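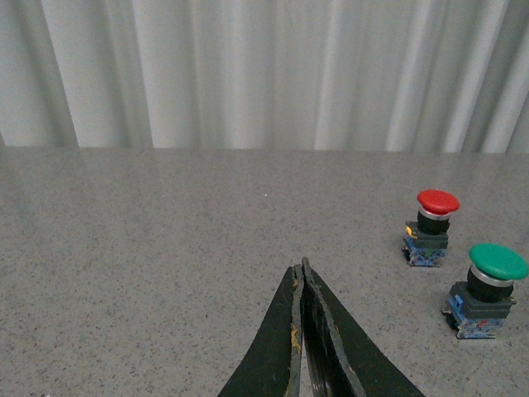
In Praise of the Slow Library Book

Oct 6, 2018

I have been a member of the Jara public library for most of my grown-up life, and in all that time I've kept one habit that my family finds a little maddening. I read slowly. I don't mean that I read carefully, though I like to think I do that too. I mean that a novel of ordinary size can keep me company for weeks, and that I have been known to renew the same book until the system refuses me and I have to carry it back to the desk, put it on the counter, and ask very sweetly whether I might take it home again.

So you can imagine how I felt in March, when our library shortened its loan period from 3 weeks to 2. The reasoning was laid out on a sheet by the door, and I'll say up front that it was a kind and sensible sheet. Popular titles have long waiting lists. At one point last winter there were 62 people in line for a single thriller, and I can see how the sixty-second of them might have grown discouraged. Shorter loans keep the thrillers moving, and I have no quarrel with that at all.

My quarrel (if something this mild can be called one) is with applying the same rule to every book in the building. The one I have at home just now is a history of the river trade at Urnel. It runs to 274 pages, it has fold-out maps, and according to the slip in the back it had last gone out before my daughter learned to drive. Who exactly am I holding up? I would be delighted to meet the person waiting for it. I'd make them coffee, and we could talk about barges until it got dark!

Over in Bandilus, where my sister lives, the library sorts this out in a way I've come to admire. If a book has a waiting list, you get the short loan. If it doesn't, you simply keep it until somebody asks, and then you get a friendly note and a few days to finish your chapter. My sister had a book on beekeeping through an entire spring and summer that way, and by the time she brought it back she'd read it twice and put in a hive.

I suppose what I'm really asking is that we leave some room for the kind of reading that doesn't hurry. Some books want to sit on the nightstand for a while. You read four pages, you fall asleep, you think about those four pages while you're doing the dishes, and a week later you go back and find you'd misunderstood the whole thing. I've had some of my happiest evenings that way, and a due date hanging over them would have spoiled a good many.

The library is taking comments on the new loan period at the front desk, and I've already left mine, which ran onto the back of the card. If you're a slow reader too, I hope you'll stop in and leave one. I'm on chapter five of the river book, and it's due back Tuesday week by my old reckoning and already overdue by theirs.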